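The bus to Gravstead leaves at ten past six, and I have now missed it often enough to know what happens next. The shutters come down at the bakery, the 30 goes by in the wrong direction with its lights off, and a man asks me if I've seen the bus to Gravstead.

I moved out here in September for the quiet. The rental listing said "well connected," which I took to mean buses. I think now it meant the phone line. 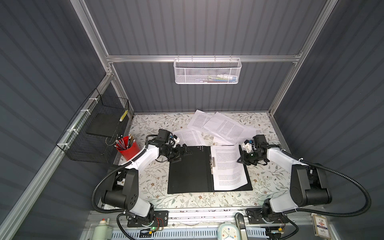
The app is run by Grondari and has two moods. In the first, your bus is eight minutes away. In the second, your bus was eight minutes away. I wrote to them about it and was given case number 1227, and a survey asking how I'd felt about being given a case number. I gave it a four.

The old paper timetable is still up in the shelter, under plastic gone the color of weak tea. It lists a stop at Grorkilham that hasn't been served in years. I've grown fond of it - it's wrong in the same way every day, and you can plan around that.

So I walk. It's around 2 miles, uphill both ways if you count the dip by the chapel, and I get home in time to watch the bus pull up across the road with three people on it.
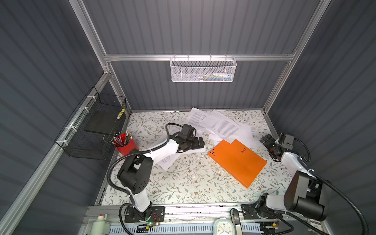

Gearóid Dunne wrote in to say that the ten past six has left at four minutes past since the spring, that everyone on the hill knows it, and that I should try asking the driver.

I've set an alarm for six.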